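Hallham Household Manipulation Project

The Hallham Household Manipulation Project is a student robotics project based at Hallham, a technical college. It is concerned with teaching two-armed robots to carry out ordinary kitchen and household tasks by imitation. Participants perform the tasks themselves with a pair of hand-held grippers, and the recordings are used to train a control program. The project is taken as a practical module in the second year of the automation course and is also open to members of the college robotics club.

Background

The project grew out of an optional workshop on gripper design run by Ginette Marchal, a lecturer in mechanical engineering. In its first year the workshop produced only finger designs, which were tested on a bench with wooden blocks. Marchal and a colleague, Bastien Fleury, then proposed that the same fingers be fitted to hand-held units, so that students without access to an arm could still collect usable demonstrations. At that time the college owned a single pair of arms, shared between three courses, and waiting times for a bench slot were long.

The module was approved in June and began with the following intake. Fleury took over the recording and software side, while Marchal continued to teach the mechanical part.

Equipment

Each working pair is issued with two grippers, a head-mounted camera and a recording computer. The grippers have opposed fingers with black pads on the inner surfaces. The housing of each unit carries square black-and-white markers, from which its position and orientation are worked out. Patterns differ between faces, so that a unit can be identified when only part of it is in view.

The opening of the fingers is logged separately from the position of the unit. Early versions of the logging program stored the two streams with different clocks, and a fixed offset had to be entered by hand before each session. This was replaced in version 2, written by Baptiste Roussel while he was a student on the module. Recordings made with the earlier program are kept in the archive but are not used for training.

Finger pads are treated as consumable parts. Students replace them when the surface becomes polished or begins to lift at the tip, and note the change in the session log.

Recording sessions

Tasks are carried out in furnished rooms as well as in the workshop. Furniture is left in place during recording, and the layout is altered between sets so that the trained program does not depend on one arrangement. A session consists of repeated attempts at one task, each with a fixed start and end condition. The person recording wears the camera on the head and handles all objects with the grippers only.

The standard tasks are divided into three levels. Level one covers single movements, such as lifting a cup or moving a sponge from one side of a sink to the other. Level two covers tasks with a door, lid or drawer. Level three combines several steps and normally requires both hands.
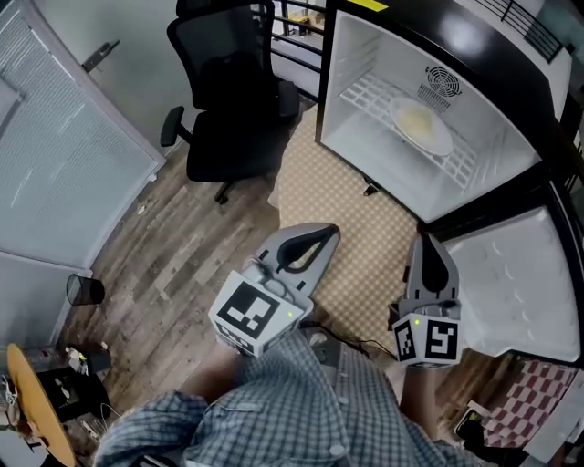

Refrigerator tasks belong to level two when the door is already open and to level three when it must be opened first. They are regarded as difficult for beginners. The shelf limits the angle from which a plate can be approached, and a plate gripped at the rim tends to tilt unless it is supported on the opposite side. Marchal's course notes recommend a two-sided hold, with both units kept level until the plate has cleared the shelf. The door is a second source of error, as it can hide the markers of the nearer unit when the wearer turns the head too far.

An attempt is rejected if a marker is lost for longer than the permitted interval, if a hand touches the object, or if the object is dropped. Rejected attempts remain in the log with a reason code. The students review each other's recordings, and no pair may approve its own work.

Data and training

The working collection contains 3,000 accepted attempts. Of these, 680 are level three tasks. The remainder are mostly level one, a balance which the project's own report describes as unsatisfactory - short tasks are quicker to record, and students nearing a deadline have tended to choose them. A minimum share of level two and three recordings was later written into the module requirements.

Training is carried out on a shared college computer, usually overnight. The resulting programs are tested on the two arms in the workshop, which are fitted with the same type of finger as the hand-held units. Each program is given a fixed number of trials, and partial completion is scored by step.

Assessment

Students are assessed on a set of recordings, a written log and a short report on one failure observed during testing. The performance of the trained program does not count towards the mark. Ludivine Vasseur, who acted as external assessor, recommended this arrangement after noting that results depended heavily on the time available on the arms.

A total of 139 students have completed the module.

Sorport meeting

Club members take part in the Sorport meeting, a student event for household robots. Teams are given a task list in the morning and have until 4 pm to record demonstrations, train a program and present it on a common arm. The Hallham team has entered both the plate-handling and the drawer classes. Its entry in the drawer class was withdrawn on one occasion after a damaged finger mount could not be replaced in time, and a spare mount has been included in the travel kit from then on.

See also

Gripper
Imitation learning
Fiducial marker
Sorport meeting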